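4.2 What the packers did with the spare time

The case for the arm at Wevcombe rested on a single promise, repeated on most of the slides we were shown: it would take over the dull part of the job and leave people with the interesting part. Our interviews suggest that the packers had a rather different map of which part was which. Filling trays was dull, they agreed, but it could be done while talking. Watching an arm fill trays could not, as the arm stopped whenever it was unsure of itself, and it was unsure of itself most often after lunch.

Over the first month the Listwood log recorded 1342 stops on the day shift and 1583 on the late shift. Management read the gap as a training matter. The late shift read it as proof that Fumis, the scheduling software, sent them all the awkward stock - a view the log does not rule out. Clearing a stop took very little effort and a good deal of walking, and the four packers on each shift soon divided the floor between them along lines that appear in no work instruction we could find.

Titles changed before the work did. Packers became "cell attendants" in December, on the same pay, and were given a screen. Several told us that the screen was the first thing at Wevcombe ever to ask for their opinion, though it only offered two buttons. Most of the real adjustments were made in the simulator on the office computer, where grip widths and approach heights were tried out before being sent to the floor.
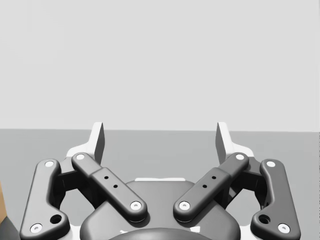
Figure 3. Simulated view over the open gripper.

Access to the simulator was meant for the supplier, Caron, and one supervisor. By the end of our visits the late shift were using it too, having noticed that the office was unlocked on Saturday. Their changes to the grip settings were kept, and were credited in the monthly report to "system learning". We raised this at the feedback meeting. The wording was altered in the next report to "continued system learning", and the packers asked for a second chair in the office.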